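4. What people did with their tables

I came to this part of the study by accident. I had been asking households in Wirnton how they shared out their rooms, and I kept hearing about tables instead. People would start telling me who slept where and then wander off into a long story about the table, who had bought it, which leg was bad, why it could never be moved nearer the window. After a few weeks of that I gave up and changed the interview sheet (my supervisor was very patient about it!).

The full set is 623 diary entries, kept by people in Wirnton and Plesow over 11 weeks. I asked everybody to write down what the biggest table in the home was being used for whenever they happened to walk past it. Some wrote one word, some wrote half a page, and one man in Plesow sent me drawings, which I have loved but had no idea how to code. Iraís Bañuelos read a batch of 250 entries separately from me, and we then sat down and argued over the ones we had marked differently. Most of the arguments were over the word "work". I had been putting homework under school and she had been putting it under work, and I now think she was right, so the tables in this section follow her version.

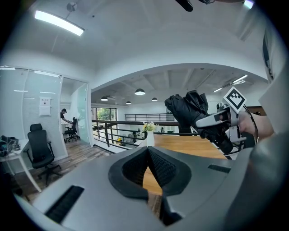

The other big argument was over piles. A lot of entries say things like "post and coats" or "the usual heap", and I first took these to mean the table wasn't in use. Iraís didn't agree at all. Her point was that a heap is a use, and quite a stubborn one, and that people plan their meals round it. When I went back to the interviews I found she had plenty of support. One woman in Plesow told me she eats at the left end from October onwards as the right end belongs to the seed trays and the sewing machine, and she said it as if it were a rule of the building.

Aoki's earlier study of flats in Teixeira treats the table mainly as a place for eating, with other things fitted in before and after. Shigeru Aoki very kindly let me see his original coding sheet, and I tried it on my own entries. It did well for the evenings and badly for the rest of the day. His sheet gives you one use per entry, you see, and mine so often had two or three going on at once: somebody shelling peas at one end, a child drawing, a bill waiting to be paid. I ended up allowing as many uses per entry as the writer gave, and I'd do the same again.
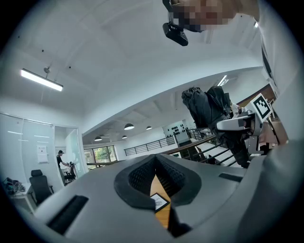 Figure 7. Wooden surface with a small square marker card on it, and a person leaning over.

Standing up turned out to matter more than I expected. I had pictured people sitting down at a table, and my first diary form even asked which chair they were in. Quite a few crossed that question out. They cut fabric standing, they sorted photographs standing, they stood over somebody else's jigsaw and put in a piece on the way to the kettle. I dropped the chair question for the second half of the diaries, so I can't compare the two halves on this point, and I'm still cross with myself for that.

Households using the Jimedov folding tables wrote rather differently, and I come back to them in section 5.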